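Setting up your gallery listing in Vudora

I run the listings desk at Vudora, and I promise this part is quick – most galleries get through it over a coffee!

1. Sign in and open My Shows.
2. Type the exhibition title just as it appears on your wall text.
3. Add the artists, one per line. Accents are fine (Frauke Böttcher goes in with her umlaut, please).
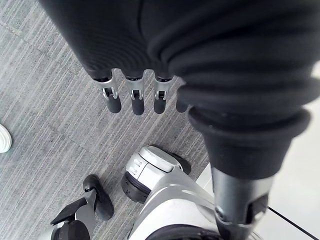

4. Paste in your press text. I cut everything after 100 words, so put the good stuff first.
5. Pick your closing date and hit Send.

Note: for the June print issue I need your listing by the end of May 2019.

Caution: don't hit Send twice – you'll get two listings, and I have to pull one by hand.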